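Nastby River Hut: how we're getting on

August 26, 2025

Hello all at the Chu fund,

I promised you something by the end of the summer and I've just about made it. The short version is that the roof is on, the money is holding up better than I feared, and the Wistska side of the building is still a headache. The long version follows, so put the kettle on.

When I last wrote, in December, we had a hut with a blue tarpaulin over half of it and a puddle in the kitchen you could have kept ducks in. Pak-hei Hsu had come over from Drornholm to look at the timbers and told us, very kindly, that the two at the river end were rotten right through. I'd been hoping for a patch and a lick of paint. What we got was a bill for new timbers, and that's where the first slice of your grant went. I don't regret a penny of it. The new ones went in during the spring, and the old ones came out in handfuls.

The roof itself took 19 working days, which was longer than the quote said. A good part of that was waiting for dry weather, and four of those days were lost to a mix-up over the battens (wrong size, sent back, wrong size again!). The firm didn't charge us for the second delivery and they were decent about it, so I've left it there. The gutters are new as well. They weren't in the original plan, but it seemed daft to hang the old ones on a new roof, and I found the money by putting off the outside painting until next year. I did ring your office before doing that and was told it was fine so long as I put it in the report. So I'm putting it in the report.

Inside, the kitchen is usable again. The sink is plumbed in, there's a proper worktop, and the water heater works if you remember to switch it on before you need it. We have eight new folding tables and they are a joy after the old ones, which took two people and a fair bit of swearing to open. The floor is sanded but not sealed. I want to leave that until the door at the Wistska end has been sorted out, as people are still tramping mud through there.

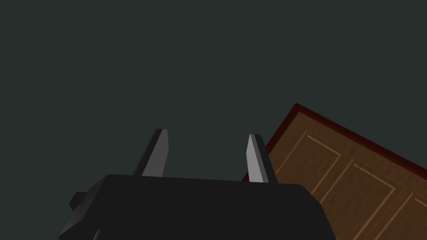 That door, then. The frame has dropped at one side and the door sticks fast in wet weather, so for half the winter everyone has to come round by the kitchen. We thought it was just the hinges. Pak-hei took the trim off in July and reckons the step underneath has sunk and pulled the frame with it, so the step needs to come up and be laid again before anything else is worth doing. I've got one price for this and I'm waiting on another. The first one made me sit down. If the second is no better I'll come back to you before I agree to anything, and I'd rather have that conversation in September than spend the cash now and say sorry later.

The groups have been very patient. The over-sixties lunch moved to the chapel while the roof was off and came back the week we had a working cooker. The canoe club never left, they just got changed in the boat store and moaned about it. We've also gained a sewing group, who found us through a card in the Drornholm library, and a toddler morning that is already louder than everything else put together. All told there are eight groups using the hut on a regular basis now, and there's only one evening I couldn't give you if you asked for it.

On money: everything you've paid us so far has been spent or promised, and the receipts are in the folder I posted last week. I've marked the gutters in pencil so you can see what was moved from where. Hire income is up, mostly thanks to the toddlers, and it's covering the electric with a little over. The insurance went up too, which I should have seen coming. I haven't touched the part you set aside for the ramp, and I won't until the step is done, as the one has to meet the other and I don't fancy paying for it twice.

Things I still owe you: the second price for the step, the signed-off paperwork for the roof (the surveyor has it and keeps saying tomorrow), and the new hire agreement, which is typed up but needs a proper read by somebody who isn't me. I'm also going to ask whether the painting money can be carried over into next year — I'll send a separate note about that with the sums set out.

If any of you would like to come and see the place, please do. Lunch days are best. Ring me first and I'll make sure there's a plate for you, and do use the kitchen door.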